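Raso Street low-traffic trial: your questions, and our attempts at answers

Last updated 19/10/2022

We have had a lot of post since the planters went in. Some of it was kind. We have sorted the rest into the questions below and answered them as plainly as we can.

What is the trial, in a sentence?

Through traffic can no longer use Raso Street or Pledero Road as a short cut between the bypass and the station, but people can still walk, wheel, cycle and be driven to every front door.

Who decided this?

The council did, after the residents' survey in which 666 households replied. The neighbourhood forum ran the drop-in sessions and wrote this page. We did not choose the colour of the planters and would like that on record.

Can I still drive to my house?

Yes. Every address can be reached by car, van or hearse. You may have to come in from the other end, and your sat nav may sulk for a week or two.

What about ambulances and fire engines?

The two closures on Pledero Road have drop-down bollards and the crews have keys. The one on Raso Street uses a camera instead, so emergency vehicles drive straight through. So does the 27 bus.

And if I drive straight through?

You will get a letter. The first is a warning and the second is a fine. "I was only following the car in front" has been tried.

I hold a Blue Badge. Do I get an exemption?

You do, for the camera on Raso Street, but you need to register your number plate first. Forms are at the library desk or can be posted to you. The exemption covers one vehicle, which can be changed if you usually get lifts from somebody else.

How will you know whether it has worked?

There are counters on 9 streets, including the main roads just outside the area, which is where most of you told us the traffic would go. Before the trial, Raso Street carried 1452 motor vehicles on an average weekday. We will put the new figure next to the old one when we have it, whichever way it points.

Why were the counts not done in the school holidays?

Because you would then have written to ask why they were done in the school holidays.

Where can I see the plans full size?

At Vorance Hall, ground floor, during normal opening hours. The street map is on the long wall and there are pencils for comments. Please write on the comment sheets and leave the map alone. Whoever has renamed the roundabout has made their point.

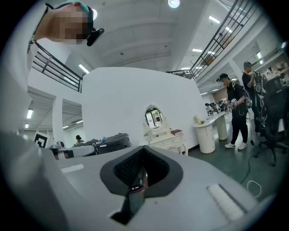 Indoors, with the upper-floor railing on the left.

Is there step-free access to the hall?

Yes, through the side door on Pledero Road. Ring the bell and wait a moment – it is a long corridor.

Will the shops lose trade?

Some traders think so and some think the opposite. Mỹ Khổng, whose café Lò sits right beside the new crossing, has put two tables outside and reports that people now sit at them. The hardware shop is less cheerful about its deliveries, and a loading bay has been marked out opposite as a result. Please don't park in it, even for a minute, even with your hazards on.

Can we have a bench?

You can have three. Trí Vũ is collecting suggestions for where they should go. So far the favourite spot is "outside someone else's house".

Who waters the planters?

The council's contractor, in theory. If yours looks thirsty, a can of water will not get you into trouble. Please stop adding gnomes.

When does the trial end?

The comment period closes in December and the council then has to make it permanent, change it or take it out. You can object at any point before that, and you can write in support as well, though we gather this is less fun.

How do I comment?

Use the online form, or put a comment sheet in the box at Vorance Hall or the library. One per person, please. Handwriting is a giveaway.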